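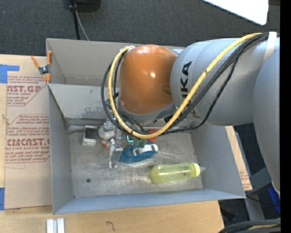 The Bottom of the Bin
What gets left behind when a household is sorted, and the people who sort it

Every house has a container for things that have no place. It might be a kitchen drawer, a shoebox on top of the refrigerator, or a plastic tub in the garage that has been moved from one address to the next without being opened. The things in it are small. They came off something, or they belong to a set, or they were put down by a person who meant to come back.

Dymphna Horgan has spent 11 years going through other people's tubs. She works out of a former feed store in Clandale, where she and two part-time helpers take in the contents of houses after a move, a divorce or a death. Furniture and paintings go to an auction firm across the county. Clothes go to the church. What reaches Horgan is the rest, and most of it fits in the palm of a hand.

"People apologize when they drop it off," she says. "They say it's just junk. Then they stand at the counter and pick something out of it, and they want to take it home again."

She calls this material smalls, a word borrowed from the antiques trade, where it means something more valuable. Her smalls are clamps, caps, bottle parts, adapters, toy wheels, tape dispensers with no tape, and square white pieces of electronics that plugged into something once. They arrive in bins and they are sorted in bins. Horgan has tried tables, trays and a secondhand jeweler's bench. She came back to bins with high, sloping sides, because round things roll and springs jump.

A gray bin is best, she says. White shows every speck and makes people want to clean. Black hides screws. On gray you can pick out most colors from a standing position, and you can leave the dust where it is until the end of the week.

Her method has three passes. On the first, anything sharp, leaking or alive comes out. (Alive has happened twice. Both were spiders, and both were large.) On the second, she takes whatever can be named at once by everyone in the room. A baby bottle is a baby bottle. An orange spring clamp is a spring clamp, and it usually goes straight onto the edge of something to hold a bag open. The third pass is for what is left, and it takes longer than the other two together.

"You get things that look like two things," says Sadia Mirani, who has worked the third pass since last May. "It could be a clamp, it could be a tape dispenser. You turn it over and it still could be either. I give it a minute. After a minute it goes in the maybe box."

The maybe box is a Kragh bread crate lined with a towel. When it fills up, Mirani lays everything out on the floor and the regulars are allowed to look. A retired plumber named Ynyr Harries comes in most weeks and has identified a good share of it. He once recognized a plastic elbow as part of a dishwasher that had not been sold in the state for a long time. He was also certain that a white rounded cap came from a brand of shaving cream, until a woman in line behind him said it was the head of a toy duck and showed him where the beak had been.

Baby things are the hardest to move on, and the shop sees a lot of them. Bottles turn up everywhere. Mirani has found them in toolboxes, in a tackle box, inside a boot, and at the bottom of a bin of extension cords from a man who was eighty when he died and whose youngest child was older than Horgan. Some are clear and some have turned yellowish with age. Some still have the nipple on, which the shop will not sell under any circumstances. The bottles themselves are not sold for feeding either. They go to a doll collector, to a school that uses them for pouring experiments, or into the recycling if the number on the base allows it.

Unnur Arnardóttir runs the school end of this. She teaches six-year-olds on the other side of Clandale and picks up a carton from the shop at the start of each term. Her class gets the contents in a heap and has to put them into groups, with no instructions about what the groups should be.

"Adults sort by use," she says. "Kitchen, garage, bathroom. The children almost never do that. They do color first. Then they do what I would call holes, so things with holes and things without. One boy did things you would be sorry to step on."

She has borrowed the boy's category for her own house. It is now the only rule for what may be left on the stairs.

The trade in bins for this sort of work is bigger than the trade in what goes into them. Kovero, a storage maker that sells mostly to workshops, offers a tub with a panel across one end, so that a narrow section can be kept apart from the main floor. Horgan owns four of them. She uses the narrow end for pairs: a lid waiting for its jar, a charger waiting for its toothbrush. Vinix makes a cheaper one with a removable panel, which she does not recommend. The panel removes itself when the bin is lifted, and the morning's work slides into one corner.

Preben Bach, who repairs small appliances in the back half of the feed store, thinks the divider is a mistake in any form. He keeps his parts in one open tub with nothing in it to catch a sleeve, and he finds what he wants by shaking. Heavy parts go down and light parts come up. He and Horgan have had this discussion many times and share a coffee maker all the same.

Bach's interest in the smalls is practical. In the past year he has fitted 400 parts that came out of Horgan's third pass, by the tally he keeps in pencil on the door. Most were knobs and feet. A set of rubber feet will put a blender back on a counter, and a new set ordered by mail can cost more than the blender did. He pays Horgan in repairs. Her cash drawer, her fan and the shop's only heater are all running on somebody else's smalls.

The money is thin otherwise. The mixed bags by the register sell for a few dollars and the unsorted tubs for a little more. The best single sale was a coffee can of old typewriter keys, which brought in 800 dollars from a buyer two states away. Horgan had priced it at twelve and was talked up by the buyer, who felt bad.

For anyone facing a tub of their own, she has some advice, and it is short. Empty it into something wider. Do it in daylight. Keep a second, smaller container next to you and don't let it get any bigger. If a piece belongs to an object you can picture, go and fetch the object before you do anything else, since half the time it has already left the house. And put a limit on the guessing. Mirani's minute is about right.

Harries would add that you should ask a plumber. Arnardóttir would ask a six-year-old.

On the morning I visited, a woman came in with two tubs from her mother's laundry room and set them on the counter. She said it was just junk. Mirani tipped the first one out and started on the sharp things. The woman stayed for most of an hour, and she left with a thimble, a key and a plastic lid that she said belonged to the blue pitcher.

The shop takes drop-offs in the mornings and asks that batteries be bagged separately. Paint, medicine and light bulbs are turned away at the door.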